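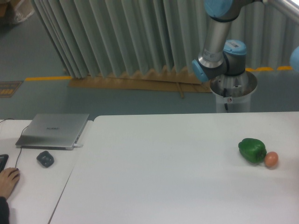
Prepared by Olga Bastos, Cell Safety. Reviewed by Tõnu Sepp, Maintenance.

Skivley Handling Cell: Monthly Inspection Checklist, January

Scope: table-front arm, two-finger gripper, pedestal, both work tables and surrounding floor. Gripper cycles since last service: 597. Service is due at 1,000.

1. Pedestal and base
Warning sticker present on pedestal: Pass.
Base bolts checked with torque wrench: Pass.
Cable on pedestal: Pass, with comment. The cable hangs down the outside of the pedestal. Fit two clips before the next inspection.

2. Arm joints and covers
All joint caps seated: Pass.
Barcode label legible to scanner: Pass.
Play at the wrist: none found.

3. Gripper
Finger pads, wear: Pass. Replace at the next service.
Status light on gripper body: Pass. The light shows blue with the red pepper held.
Hold test, 20 seconds: Pass. 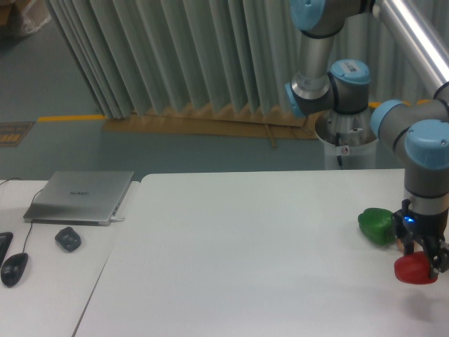
4. Work tables
Large table level and fixed: Pass.
Seam between the two tables: Pass, with comment. The gap is narrow but collects dust. A. Sequeira is to clean it monthly.
Laptop and mouse confined to the left table: Pass.

5. Low-position check
The arm was run to its lowest gripping point at reduced speed. The fingers may bring the item down to the table surface, but the contact force limit must stop further travel.

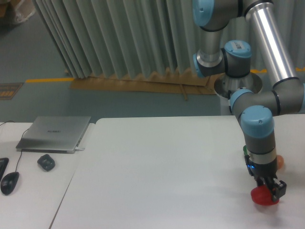 The limit was tripped in 18 trials without a fault. The setting is to remain unchanged until Navska has reviewed the log.

6. Floor and surroundings
Yellow floor lines visible: Pass.
Cardboard along the curtain: Action required. Remove it, together with the stick lying on it.
Operator position: Pass, with comment. Hands are to stay on the left table while the arm is powered.

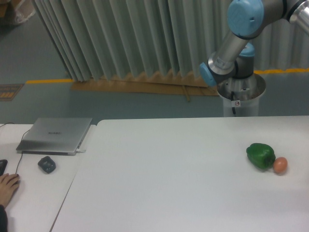
Operators who need to move an item by hand must first press the stop and wait for the brakes to engage. Ermelinda Garcia will repeat this instruction at the next shift briefing.

Open actions: items 1 and 6, assigned to Florêncio Garcia.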